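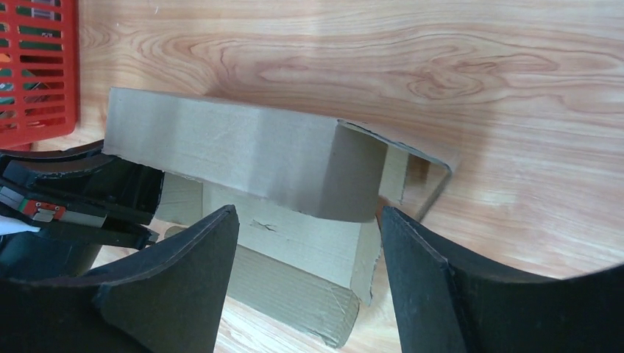 Swapping gripper fingers and checking the wrist cam - quick version

Wrote this up for Tracey Bunting at the Brindstead bench, who gets the arm next. Covers going from the stock Hisport fingers to the curved Irside ones, then a fair test between the two. Takes 35 minutes if the screws behave.

What you need
Hex key, tape, a cardboard box you don't care about. Old and bent is good. New boxes are too easy.

1. Park the arm, cut power to the gripper. Not just pause.
2. Two screws per finger. Keep left and right apart, they look the same and they arent.
3. Fit the new pair loose, close by hand, check the tips meet. Then tighten.
4. Power up, run homing. Skip this and the width readout is junk.
5. Look at the wrist view. You want both fingertips in it, coming up from the bottom corners, with the gap between them in the middle. If one tip is missing, tilt the camera bracket and try again.
6. Set force to 15 percent. Start low!! Cardboard creases quick.

The test
Box on bare table, one end open. Come down from above, one finger each side. Close, lift, hold for a count of 4, put down. Ten tries a side is not enough - do 42 per finger set, same box, same start spot. Mark the spot with tape.

Write down slips and crushes seperately. Gwenaël lumped them together last time and we had to redo the lot.

Glossy table? Watch for glare. Washed-out patches threw off our edge finder, so lock exposure before the first run. Turning one lamp away helped more than any setting.

Curved fingers did better on torn edges for us, worse on thin flat stuff. Bodin controller settings are next, in February probably.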